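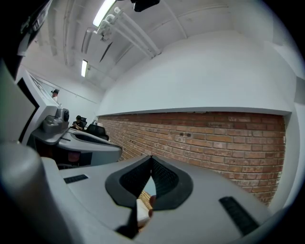
Friday, after lunch. Equipment plan, hand-held grippers

Went through the quotes again before the February order closes. Two suppliers still in it, Studton and Clurnden. Plokeck dropped off because they won't sell finger pads separately, and pads are what we burn through.

Studton: 3828 for the set, freight extra. Includes bodies, camera mounts and one spare pad pair each. No lenses.
Clurnden: cheaper up front, but the mount is a different bolt pattern, so we'd be reprinting every bracket we own. Haven't costed the filament or the hours. Should do that before anyone asks.

Leaning Studton. Will colour-code the new ones with tape on the underside so they don't get mixed up with the old bodies.

Consumables
- finger pads, mesh face, black: 20 pairs
- ribbed rubber grip strip: order by the roll this time, the pre-cut lengths never match the long side
- cable ties, small
- adhesive for the strips. The last lot let go at the corners after a few weeks. Try the other one from the James catalogue, 241 for the carton, or see if they'll split it.

Budget line has more than 200 left over from last quarter, which can go to the adhesive if finance lets it roll. Form is in the shared drive under the old project name.

Not buying this round: second charging dock, a proper labelled cabinet, another monitor. The dock can wait until we run two full shifts.

To check
- Studton lead time in writing. Phone answer was "a few weeks".
- whether the pads fit the older bodies without filing the rim
- GST in or out on the Clurnden quote, the PDF doesn't say
- who signs above the centre's limit while the office is short-staffed

Draft order saved, not sent.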